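Vellach Laundry Notes
@vellachnotes
January 13, 2019

Thread on washing printed cotton T-shirts. Mostly about the print, some of it about the cotton. Home machines only. 1/

Most shop-bought prints are one of three things: plastisol, water-based ink, or a heat transfer. They fail in different ways, so work out which one you have before picking a cycle. 2/

Plastisol sits on top of the knit. Run a fingertip across it and you feel an edge. It's a PVC resin in plasticizer and it never dries in air. It has to be heated through until it fuses. If the printer pulled the shirt off the dryer belt early, the surface is set and the bottom of the layer isn't. 3/

An undercured print looks fine in the store. It cracks or flakes in the first few washes. No detergent fixes that. Take it back. 4/

Stretch test: pull the print gently to a little past its resting width and let go. Cured plastisol gives and recovers. Undercured plastisol splits into small islands and stays split. Do it on a corner of the design, once. 5/

Water-based ink goes into the fiber and has almost no feel. It doesn't crack. It fades, and it fades mainly by abrasion. The color leaves with the surface fuzz of the yarn. 6/

Heat transfers are film plus adhesive. Failure starts at the corners and wherever the shirt folds. Hot drying is what usually starts it. 7/

The settings I use for all of them: inside out, cold, 1000 rpm maximum on the spin, drum no more than two-thirds full. Overfilling is worse for prints than spin speed, as far as I can tell. The load can't drop, so it grinds. 8/

Zippers closed. Jeans in another load. Denim against a printed front for a whole cycle is sandpaper. 9/

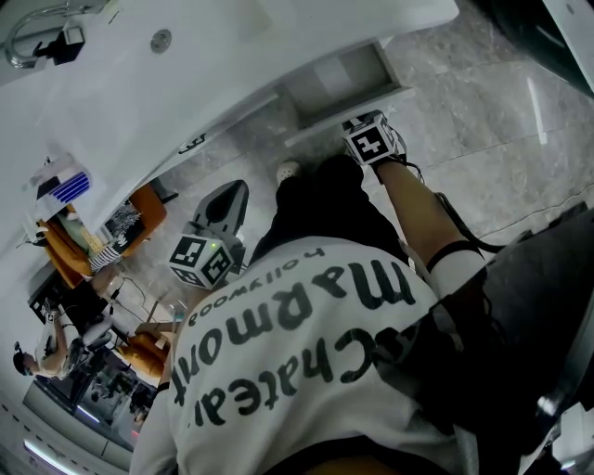 Does a large back print need different washing from a small chest print?

Wash it the same way, but dry it differently. A big solid area holds the knit at its printed size while the cotton next to it shrinks, and that's where you get puckering along the edge of the letters. Line dry, or tumble on low and take it out slightly damp. 11/

Log from the Tovville machine, started last February. Four shirts, same blank, same white cotton, one print each. Priltik powder in all loads. 93 washes so far. 12/

Shirt 1, plastisol, line dried: hairline cracks on the largest letters, no loss of ink. Shirt 2, plastisol, tumbled hot: cracked right through on the fold lines, two chips gone. 13/

Shirt 3, water-based, line dried: visibly lighter, edges still sharp. Shirt 4, transfer, tumbled low: one corner up. I pressed it down through baking paper and it lifted again 3 washes later. 14/

Limits of the log: one machine, hard water, one person loading it. I didn't keep an unwashed reference for the transfer, which was careless. 15/

On bleach. Chlorine bleach on a white printed shirt is a bad trade. It attacks many pigments, and with repeated use it weakens the cotton too. Oxygen bleach in warm water is slower and safer. Soak first, then a normal cycle. 16/

Yellowing at the collar and underarms is mostly body oil and antiperspirant residue. Chlorine can make the underarm marks worse. Liquid detergent rubbed in, left for half an hour, rinsed, repeated if needed. 17/

Ironing: reverse side only, or through a cloth. Plastisol softens again when it's hot and will come away on the soleplate. Cleaning the iron takes longer than ironing the shirt did. 18/

Fabric softener: skip it on transfers. On plain cotton it's a matter of taste, though it does cut absorbency. 19/

Someone asked about the Hầu mesh bags. I have the medium. The zipper is covered, the mesh is fine enough, and one shirt per bag is the useful limit. Two shirts come out creased and badly rinsed. 20/

Next update to the log when shirt 2 loses another chip. Dark shirts get their own thread, dye bleed is a separate problem. 21/21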